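Section 4: Before you let the arms move

I wrote this part of the Tunix guide after my second month on the bench, and Khang Âu has marked it up since, so if a rule sounds fussy it's probably his. Work through it in order the first time. After that you'll do most of it without looking.

4.1 Clear the reach

1. Press the stop button in before you walk up to the arms. Leave it in until step 5.
2. Stand at the back and look at everything an elbow could touch on its way up - chairs, fans, shelves, your coffee. People check the table and forget the sides.
3. Follow each cable from the gripper down to the base with your eyes. You want enough slack for a full wrist turn and no loop that could hook a corner.

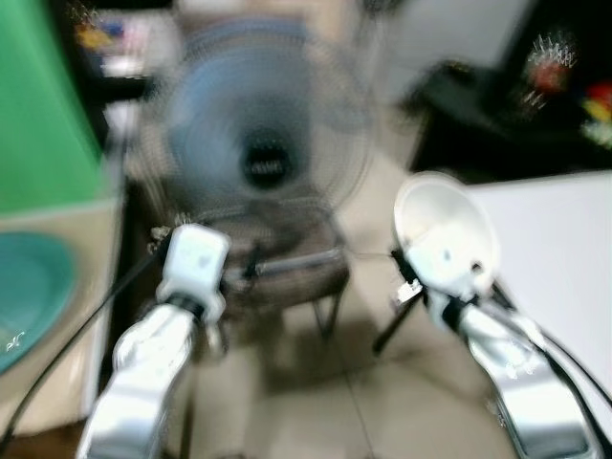 4. Walk out of the reach and tell the other person you're out. Say it in words. A nod doesn't count at our bench.
5. Release the stop button and jog both arms at the slow setting, one at a time, up and back down.

Caution: The slow setting is for jogging only. If an arm has faulted, press stop first and clear the fault second. I did it the other way around in February and Lâm Tạ still brings it up!

4.2 Start with one object

I know it's tempting to set out the whole kitchen right away. Please don't. One light, unbreakable thing in the middle of the table will tell you plenty about whether your two arms agree on where the table is.

6. Put down a single cup, upright, where both grippers could get to it.
7. Open both grippers fully and bring them in low from the sides.
8. Stop short of the cup and check the gap between the fingers and the tabletop on each side. If one side is lower, go back to Section 3 and redo the height.
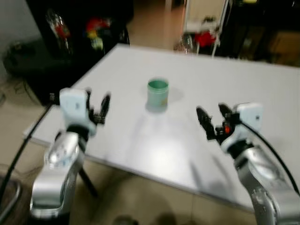 Fig. 4-2. Both grippers open, one green cup on the table.

9. Pick up with one arm only. The other one waits, open, well away from it.

Note: We keep a run log in Sasatance, and run 216 is the one I show new people. Both arms were sent to the same cup in that run. Read the notes on it before you try any two-handed work.

4.3 Moving on to a table setting

10. Add plates and bowls first, then spoons and the small stuff. Use things you'd be fine dropping.
11. Keep jars and anything with a lid toward the back.
12. Decide out loud which arm is working and which is waiting, and write it in the log.

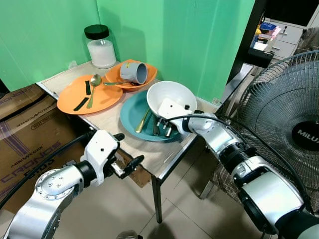 13. Keep your hands off the table while the button is out, even if a spoon slides and you could easily nudge it back. Press stop, fix it, walk out, start again from step 4.
14. When you finish, park both arms, press stop, and log the run with your initials.

Note: Stacked dishes can shift when a finger pushes on the rim. Go slower than you think you need to, and keep one hand near the button the whole time.

Parking positions are in Section 5.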